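Projet de fin d'année – Pliage de textile par bras robotisé
Rapport du groupe Kudivau
Rédaction : Azlan Rondonuwu
Programmation et essais : Ruaridh Guthrie

1. Sujet

Le sujet proposé par l'atelier de Flodmont demandait de faire plier une serviette à un bras robotisé, sans gabarit ni pince fixée à la table. Nous l'avons choisi en octobre. La partie mécanique était déjà montée, notre travail a porté sur la détection du tissu et sur le choix du point de prise.
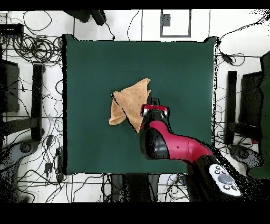
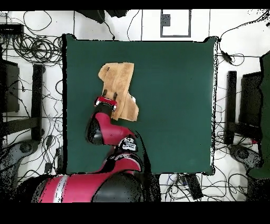 La principale difficulté vient de ce que le tissu n'a pas de forme stable. Une pièce rigide se décrit par une position et un angle, une serviette peut prendre une infinité de formes et cache souvent ses propres coins. Notre première version cherchait les quatre coins dans l'image, puis calculait la diagonale. Elle marchait sur une serviette étalée et échouait dès qu'un bord passait sous un autre. Sur la première vue, où le tissu est replié en une sorte de triangle, il n'y a plus de rectangle à reconnaître. Nous avons donc abandonné les coins et travaillé sur le contour complet, séparé du fond par la couleur. Le vert foncé sous la serviette beige facilite beaucoup cette étape.

2. Méthode

Le programme, que nous avons appelé Kedota, fonctionne en 4 étapes : segmentation du tissu, extraction du contour, calcul d'un point de prise, trajectoire du bras. Le point de prise est choisi sur le bord, à l'endroit le plus éloigné du centre de la surface visible. Ce critère est simple et il donne souvent un coin, mais pas toujours.

Pour régler les seuils, nous avons enregistré 481 images de la serviette dans des positions différentes. Ruaridh a annoté le contour à la main sur 201 d'entre elles. Les autres ont servi à vérifier que la segmentation ne débordait pas sur le fond. Les défauts restants se trouvent surtout le long des bords, où la carte de profondeur comporte des trous. Un filtre médian en corrige une partie – il arrondit aussi les coins, et nous l'avons gardé faible.

3. Essais

Nous avons fait 80 essais de prise. Un essai était compté comme réussi si les doigts tenaient une seule épaisseur de tissu après la montée. Les échecs se rangent en deux groupes. Dans le premier, la pince descend trop bas et pousse la serviette au lieu de la saisir. Dans le second, elle prend deux épaisseurs à la fois et le pli se défait au mouvement suivant. Le second cas est le plus gênant, parce que le programme continue comme si la prise était bonne.

La hauteur de descente a été corrigée en avril. Pour la double épaisseur, nous n'avons pas de solution satisfaisante. Azlan a essayé de comparer la hauteur du tissu de part et d'autre du bord, mais la mesure est trop bruitée avec un textile pelucheux.

4. Suite possible

Le groupe qui reprendra le projet trouvera le code et les annotations dans le dossier Li, sur le serveur de l'atelier. Il faudrait d'abord refaire l'étalonnage de la caméra, puis tester avec un torchon plus fin. Le fichier de réglages est commenté, sauf la partie trajectoire, qui reste à documenter.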